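September
Shoshana Boateng
2 min read

Section 4. Clearing the floor before you mop

Applies to the Hollico tile plan, rooms up to 152 square feet.

1. Soft stuff first. Bags, clothes, anything with a strap — straps catch the mop head.
2. Shoe rack stays put until step 5. Check the top shelf for loose slats.
3. Wastebasket and vacuum go out last, you'll want both.
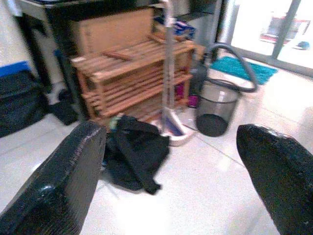 Beaudoin wrote in that the rack should move first, becuase grit collects under the bottom shelf and gets dragged around otherwise. Fair. Do it that way if your rack is light.

4. Now the seating. Pull blankets and small cloths off chairs, check for tags, sort by color.
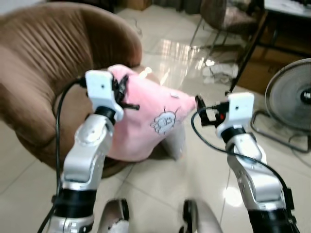
Fig. 4-2. Pink cloth, armchair.

Note: fuzzy fabric sheds. Shake it outdoors, not over clean tile.

Caution: don't pile cloths on the fan. Unplug it before you move it.

5. Rack out, sweep under it. Then go along the bottom edge of the sofa — dust sits in there.

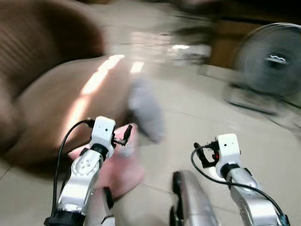
Fig. 4-3. Pink cloth and gray item by the sofa.

6. Fold whats clean, wash the rest. Go to Section 5, mopping.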